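News from the planning side

It has been a busy October for those of us on the Cowie software, and I promised Iona McIver I would write something before the clocks change, so please forgive me if this wanders a bit. The big news is that the new task planner is in and running. The old one drew up its whole list of steps at the start and then stuck to it, come what may, and if a bowl had been nudged along the table in the meantime it would carry on quite happily towards the place where the bowl used to be. The new one looks again after every step and only redoes the part of the plan that has changed, and what a difference that makes to watch!

Berkay Işık has been feeding it rice-scooping tasks all month, 212 so far, and he has been very patient with my habit of changing the settings at lunchtime. Haf Pumphrey has rewritten the log viewer too – you can now scroll back through a run and see what the planner believed at each point, which I would have given a good deal for last spring. Iddrisu Mensah is still after the bug where shiny bowls confuse the depth readings, so do drop him a line if you have met something like it.
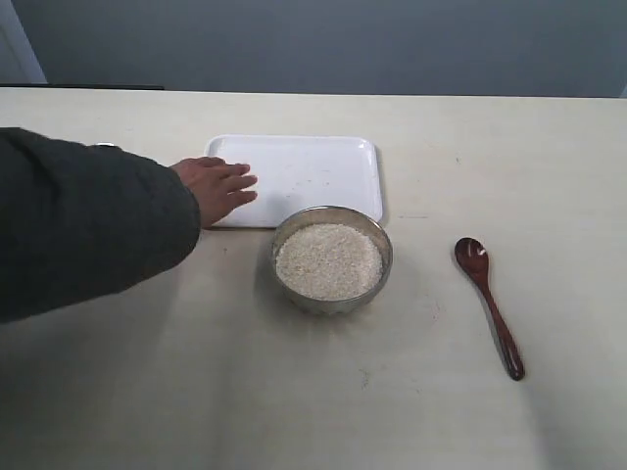

How long does the planner take to think again when something on the table has moved? On the Pilham machine it takes 70 milliseconds, and a little longer if the spoon has moved as well.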